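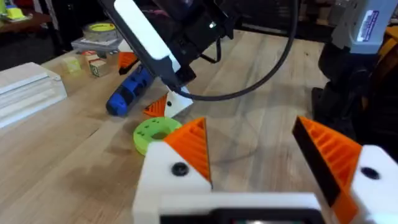 Vatine Workshop, Manipulation Group

Gripper fingers, third revision

The arms at the Vatine workshop are bolted to a wooden bench that was there before any of them. The member who looks after the gripper side of the build agreed to go through the current finger design, what it replaced, and what still needs work. We spoke at the bench with the arms powered down.

The first question was why the fingers are made in two parts.

"The mount and the pad wear at different rates," he said. "The mount is a white print that screws to the jaw. The pad is orange and goes on the inner face of the mount. I change pads often. I have changed a mount twice, and one of those was my fault for overtightening."

The pad is a wedge with parallel ridges, tapering to a point at the end. Revision one had a flat, square-ended pad. It held large blocks well and could not get under anything thin. Revision two had the taper but kept a smooth face, and cylinders rolled out of it when the wrist turned. The ridges came in with revision three, along with the black strip on the gripping edge.

"The strip does most of the holding," he said. "The ridged section is there so the pad can give a little without folding over. I printed it solid first and it was too stiff. Then I cut the wall down and it buckled. The one on there now is between the two."

He prints the pads on the club's Drernero, slowly, in a flexible filament that has to be dried beforehand. A pair takes 52 minutes. The mounts go on the same machine with a rigid filament and a coarser layer. Asked how long a pair of pads lasts, he checked the log, which is a spreadsheet on the shared drive. The best pair reached 600 grasps before the tip split. The worst was taken off the same evening it went on, with a layer fault near the base.

The test parts are whatever prints and toys suit the exercise. A lime-green ring with small holes in its face is used for flat picks, and a long blue part with a rounded end for side grasps. Wooden toy blocks are the easy case and are used to check that an arm is behaving before anything else is tried. 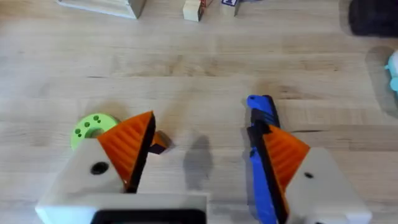
Revision three fingers at the bench, with the blue part along the right pad.

"A part that sits against one finger is a good test," he said. "If the jaw closes on center and the part is off center, one pad has to push it across the table before the other one touches. With the old pads it would tip or climb. I want it to slide. You close slowly, at 8 millimeters a second, and you let the finger do the moving."

The closing speed is set in the controller, a Donati board running the club's own firmware. Current limiting is also done there. He set the limit by closing on a kitchen scale with the pad tips and backing off until the reading stayed the same from one close to the next. He does not claim the figure means anything outside this bench.

The cameras at the wrists took longer to settle than the fingers. An early bracket put the lens too close to the jaw, and the mounts blocked most of the table when the gripper was open. The present bracket moves it back and tilts it. The fingers still take up the bottom of the view, and he is content with that, as he wants to know where the tips are at all times.

Cable routing is the part he likes least. The camera cable needs enough slack for the wrist to turn fully, and the slack makes a loop that can catch on a neighboring arm. He has tried spiral wrap and a spring clip. A Trudow cable chain was ordered in September and turned out to be too wide for the forearm. It is in the drawer under the bench if anyone has a use for it.

The next revision will change the screw position on the mount. At present the pad has to come off before the driver can reach one of the screws, and it should be possible to swap a mount in place. He would also like a hard stop in the jaw, so that the strips do not press on each other when the gripper is closed with nothing in it.

"They take a set if you leave them closed overnight," he said. "Park them open. It is on the card by the switch and people still forget."

The pad and mount files are in the group folder under fingers, revision three. Print the pads with the ridges facing up, and allow around 12 grams of flexible filament for a pair.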